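A Tralto abriu as portas da oficina de Lillton em novembro de 2025 e recebeu 36 visitantes em dois turnos. A responsável pela área de manipulação, que preferiu não ser identificada, conversou connosco no fim da demonstração. "As pessoas querem ver a máquina a correr. Aqui veem sobretudo repetição", disse.

O trabalho faz-se com uma pinça de mão, de dois dedos, sobre uma mesa de madeira clara. Cada operador grava os mesmos gestos dezenas de vezes. 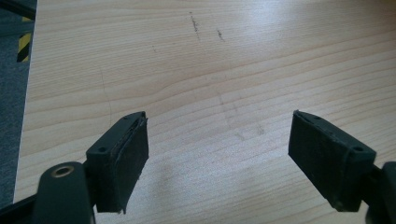
"Temos 4000 gravações e deitámos fora 733", contou. As almofadas dos dedos são a peça que mais se troca. "Gastam-se depressa. Experimentámos 13 materiais antes de ficar com este."

O próximo passo é o projeto Prando, com peças mais pequenas. Sobre prazos, não quis comprometer-se: "Primeiro acabamos esta mesa."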